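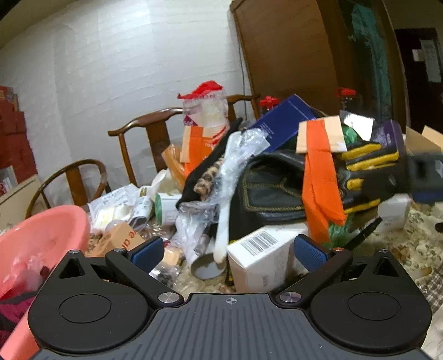
**Abb. 2.** Tisch mit Verpackungen, Taschen und Haushaltsgegenständen; links eine rosa Kunststoffwanne.

### 3.2 Der Tisch als Zwischenlager

In den Haushalten unserer Untersuchung in Graltville gibt es fast immer eine Fläche, auf welcher Dinge abgelegt werden, deren Platz noch nicht entschieden ist. Wir nennen diese Fläche im Folgenden Zwischenlager. Der Begriff geht zurück auf eine frühere Arbeit von Moroz, in der er jedoch nur für Flure verwendet wurde.

Abbildung 2 zeigt ein solches Zwischenlager. Auffällig ist die Mischung von Hülle und Inhalt. Luftpolsterfolie liegt über einem schwarzen Stoff mit Leopardenmuster, und unweit davon befinden sich eine weiße Schachtel mit Strichcode und eine schwarze Ledertasche mit goldfarbener Ziernaht. Für die Kodierung war dies schwierig. Eine Folie kann Abfall sein, sie kann aber auch aufbewahrt werden für die nächste Sendung. Huenchumán hat deshalb vorgeschlagen, Verpackung nicht von vornherein als Abfall zu kodieren, und wir sind diesem Vorschlag gefolgt.

Einen zweiten Fall bilden Behälter, die selbst Teil der Unordnung werden. In der rosa Wanne liegen ein zerknittertes Tuch in Dunkelrot und Magenta sowie durchscheinendes Verpackungsmaterial. Solche Wannen erhielten in unserem Schema 2 Kodes, einen als Gegenstand und einen als Ort. Kleine Dinge, zum Beispiel der Stift oder der schwarze Arbeitshandschuh mit gelben Fingerpartien, wurden dagegen nur als Gegenstand erfasst.

Insgesamt enthält das Korpus Orellana 3.000 kodierte Gegenstände aus 64 Haushalten. Die Kodierung erfolgte im August mit dem Programm Wisura. Strittige Fälle wurden von beiden Autorinnen gemeinsam besprochen, bis eine Einigung erreicht war. Auf die Frage, wie lange ein Gegenstand im Zwischenlager bleibt, gehen wir in Abschnitt 3.3 ein.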